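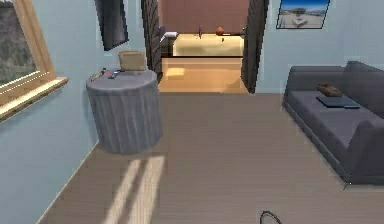

Pellance respite fund, progress report, 10 Oct 2018

Well, we've spent most of your first grant and I'm pleased with where it's gone! The Saturday sitting scheme is now a proper sitting scheme for carers on any day they ask, with 83 families signed up (I'd hoped for more from the Mendeck side, but the bus changes hurt us). Families keep telling me they want somewhere homely, with pale blue walls and a wide wooden windowsill to lean on, so that's the feel we're after. 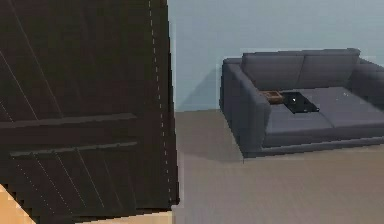 Are we still on budget?
We're £300 over on travel, and Theophilus Dogbe has moved that across from printing.

The overnight stays have been slower. We've got 20 sitters trained but only 10 happy to do nights, and
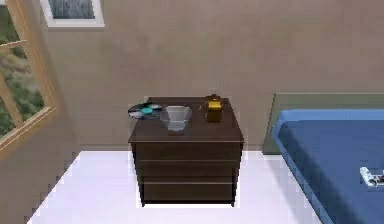 I'd like to pay those ones a bit extra from December, if you'll agree to it. Saha has offered to run the first aid refresher again, and Peto wants a second copy of the rota by post (fine by me). 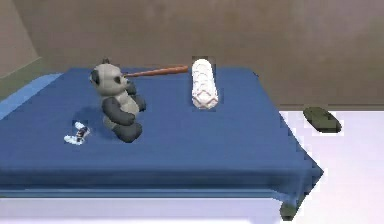 Panda soft toy on the blue cloth.

I'll send the receipts separately once Theophilus has been through them.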